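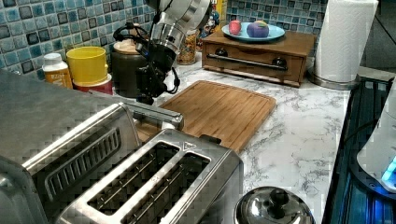

トースターのパンくず、振っても振ってもまだ出てくるんですが、どこでやめたらいいんでしょうか。それに、せっかく出してもカウンターに散らばって、結局そちらの掃除のほうが長くなってしまいます、というコメントを、前回の「コーヒーまわりの片づけ」の記事にいただきました。わかります、わかります。私も長いこと、シンクの上でトースターを抱えてゆさゆさ振っては、腕が疲れたところでおしまいにしていました。

お返事を書きはじめたらどんどん長くなってしまったので、いっそひとつの記事にすることにしました。パンを焼く道具と、そのまわりのカウンターをまとめてきれいにする手順です。うちは二枚焼きのポップアップトースターとオーブントースターの両方を出しっぱなしにしていて、すぐそばに竹のまな板も置いています。場所をとるのは重々承知なのですが、朝のパンはポップアップ、グラタンやお餅はオーブントースターと、どちらも譲れないのです。同じような台所の方に読んでいただけたらうれしいです。

用意するもの

・やわらかい刷毛(製菓用で十分です。掃除専用に1本)
・乾いた布と、水でぬらして固くしぼった布。マイクロファイバーだと楽です
・食器用の中性洗剤
・綿棒か竹串
・新聞紙かチラシ
・まな板用のオイル

刷毛は100円ショップのものを使っています。布は Hikeo の厚手のもので、洗ってもけばが出にくく、ステンレスを拭くのに気に入っています。少し贅沢をしたのはオイルで、Lornero の小さな瓶が1,180円。買うときはずいぶん迷いましたが、まな板1枚に使う量はほんの少しなので、なかなか減りません。

はじめる前に

プラグを抜きます。トースターもオーブントースターも、両方です。それから、しっかり冷めるまで待ちます。朝食のあとすぐに取りかかりたくなりますが、私は洗濯物を干したり、お茶を飲んだりして、午前10時ごろから始めることが多いです。

待っているあいだに、カウンターの小物をいったん食卓へ移しておきます。白いカウンターだとパンくずがよく見えるので、私はつい、目についたところから布でさっと拭きたくなるのですが、ここはぐっと我慢です。パンくずはこのあとまだまだ出ますから、天板を拭くのはいちばん最後にします。

1 ポップアップトースター

まず新聞紙を大きく広げて、その上にトースターを置きます。受け皿(パンくずトレイ)がついている機種なら、そっと引き出して中身を新聞紙に落とします。勢いよく引くと、奥にたまった細かい粉がふわっと舞うので、本当にそっと。受け皿は中性洗剤で洗って、立てかけて乾かしておきましょう。

次に、受け皿を抜いたまま、本体の側面を手のひらでぽんぽんと軽くたたきます。振るのではなく、たたく。これだけで、壁に引っかかっていたくずが下に落ちてくれます。そのあと、説明書で逆さにしてよいと書いてあれば、新聞紙の上で一度だけゆっくり逆さにします。

いただいたご質問の「どこでやめたらいいか」ですが、私は、逆さにして戻したあと、もう一度だけ側面をたたいて、大きなかけらが落ちてこなければやめています。粉のような細かいものまで追いかけると、きりがありません。

投入口の縁は刷毛で掃きます。中に見える細い針金のようなガイドはパンを支えている部分なので、曲げないように気をつけて、刷毛の先でなでる程度に。奥の電熱線には触りません。フォークやナイフを差し込むのも、ぬれた布を入れるのもやめましょう。レーズンパンのレーズンがくっついて取れない、というときも、無理にほじらずに説明書の窓口に相談してください。私は昔これで1台だめにしました。

外側は、固くしぼった布で拭いてから、すぐに乾いた布で追いかけます。ステンレスは水滴を残すとあとが白く浮いてきますので、この「追いかけ拭き」がいちばん効きます。ヘアラインの入ったものは、筋の向きに沿って拭いてくださいね。エンブレムの凹凸やレバーのまわりには、意外と指の脂がたまっています。綿棒に洗剤をほんのちょっとつけて、くるくると。

2 オーブントースター

網と受け皿をはずして、ぬるま湯に中性洗剤を溶かしたものにつけておきます。チーズがこげついているときは、少し長めにつけてください。うちはグラタンの翌日だと、つけたままお昼を過ぎてしまうこともあります。

庫内は刷毛でくずを手前に掃き出し、固くしぼった布で底と壁を拭きます。ヒーターの管には触らないように。扉のガラスは、しぼった布をしばらく貼りつけておくと、汚れがゆるんで落ちやすくなります。

忘れがちなのが、取っ手と、側面の放熱用のすきまです。取っ手は毎日何度も握る場所ですし、裏側が特にべたつきます。指を布でくるんで、端から端まで一気に。すきまのほうは、乾いた刷毛で上から下へほこりを落とすだけにして、水気は使いません。中に水が入ってしまうと困りますからね。

終わって元の場所に戻すとき、壁や隣の物との間をあけるのをお忘れなく。必要な間隔は機種ごとに違うので、説明書の数字を一度確かめてみてください。私は引っ越してきたとき、この数字を紙に書いて戸棚の内側に貼りました。見た目はよくありませんが、物を動かすたびに迷わずにすんでいます。

3 竹のまな板

竹のまな板は木のものより水切れがよいと感じていますが、水につけっぱなしにすると反ったり、黒ずんだりします。パンを切るだけの日は、くずを払って固くしぼった布で拭くくらいで済ませます。肉や魚を切った日は洗剤でしっかり洗って、よくすすいで、すぐに水気を拭きます。

溝のあるまな板は、この溝が曲者です。パンの粉が入りこんで、そこへ果物の汁が流れると、糊のように固まってしまうのです。竹串の先に布を巻いて、溝に沿ってすうっと一周。角のところだけ少し念入りにすると、気持ちいいくらい取れます。

洗ったあとは、寝かせずに立てて乾かします。平らに戻すのは、裏も表もすっかり乾いてから。カウンターに置いたままの方も多いと思いますし、私もそうなのですが、天板との間に湿り気が残るのがいちばんよくありません。

オイルは、表面が白っぽくかさついてきたら塗りどきです。布に少しとって、木目に沿って薄くのばし、6時間そのまま置いてから、残った分を乾いた布で拭き取ります。私は夕食の片づけのあとに塗ることが多く、眠る前に拭き取るのを忘れて朝まで放っておいたこともありますが、特に困ったことにはなりませんでした。2月ごろの空気が乾いている時期は、普段より少しこまめに塗っています。

4 奥に並べた容器とタイル

カウンターの奥の壁ぎわは、瓶や缶やキャニスターがいつの間にか集まってくる場所です。片づけの本には「何も置かない」と書いてあるものもありますが、毎日使う塩やお茶まで戸棚にしまうと、私はかえって出しっぱなしにしてしまいます。ですから、置く。ただし、置くものは底まで拭いてから戻す、と決めています。

陶器のキャニスターは、ふたと持ち手の付け根に粉がたまりやすいので、ここも綿棒の出番です。缶を重ねている方は、上の缶の底も見てください。下の缶のふたに輪っかの跡がついていることがあります。油の瓶は、注ぎ口から垂れた筋を洗剤をつけた布で拭いて、底には小さく切ったキッチンペーパーを敷いておくと、次が楽です。

壁がモザイクタイルのお宅は、目地が多いぶん、ちょっと手がかかりますよね。私は青いタイルが大好きなので、それでもまったく後悔はないのですが(色が混ざっていると、水はねがあまり目立たないのもありがたいです)、トースターのうしろだけはどうしても油とほこりがつきます。薄めた中性洗剤を布に含ませて、下から上へ拭きあげ、そのあと水拭き、から拭き。目地の黒ずみには、Skosusard の細いブラシを使っています。柄が短くて、容器を全部どかさなくても奥まで手が入るのです。

5 最後に天板

ようやく天板です。新聞紙のくずを包んで捨てて、残ったくずは乾いた刷毛で奥から手前に集めます。いきなりぬれ布巾で拭くと、パンくずが水を吸ってのびてしまうので、まずは乾いたままで。

それから固くしぼった布で拭き、乾いた布で仕上げます。大理石風の天板は、本物の石か、模様をつけた別の素材かで、使ってよいものが変わります。本物の大理石はお酢やレモン、クエン酸に弱いので、どちらかわからないあいだは、水と中性洗剤だけにしておくのが安心です。灰色の筋のあたりは汚れなのか模様なのかわかりにくく、私は指の腹でなでて、ざらっとするかどうかで確かめています。

鍋のふたを天板に置く癖のある方は(はい、私です)、湯気のしずくが輪になって残らないように、ふたを置く場所に布を1枚敷いておくとよいです。ステンレスのふたは、つまみの根元も一緒に拭いておきましょう。

どのくらいの間隔でするか

受け皿のくずを捨てるのは、毎朝パンを焼くなら2日に一度。溝の掃除はまな板を洗うついで。オーブントースターの庫内は、こげたにおいが気になる前に、気づいたときに。タイルと容器は、月の初めにまとめてやっています。

コメントをくださった方、長いお返事になってしまってごめんなさい。カウンターに散らばる件は、新聞紙をトースターの倍くらいの広さに敷いてみてください。それでもこぼれるようでしたら、縁のあるお盆の上で作業するのもおすすめです。うちでは Rungrueang の深めのお盆を使っています。

次回は、オーブントースターの網にこびりついたお餅の落とし方を書くつもりです。こちらもご質問があれば、コメント欄にお寄せください。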